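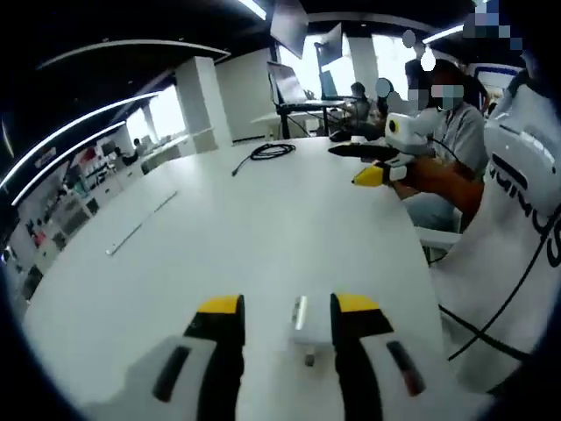 Cables on the big white table

lillakatona
How do you all stop cables living on your worktable? We've got a long white one (a Skanholm, bought in February) and I swear every time I turn my back there's a black lead coiled up in the middle of it with one end wandering off. Drives me potty!

erno_b
Hooks underneath. I put up 3 and never looked back.

Mate O.
Hooks are fine until you're on your knees hunting for the right lead. I'd leave it coiled on top, where you can see it. It's a worktable, not a showroom!

lillakatona
But then the little bits go missing, Máté. Small white block, tiny grey part, gone under a loop of cable...

mariann_gy
Laptop on a raised stand on its own side table, that's my vote. Frees up loads of room, and hang the monitors from the ceiling if you can.

erno_b
Ceiling monitors give me a stiff neck. Hooks!

Mate O.
Velcro tie, 2 minutes, done. Still wouldn't put it under the table though.

lillakatona
Right, ordering ties AND hooks. Will report back.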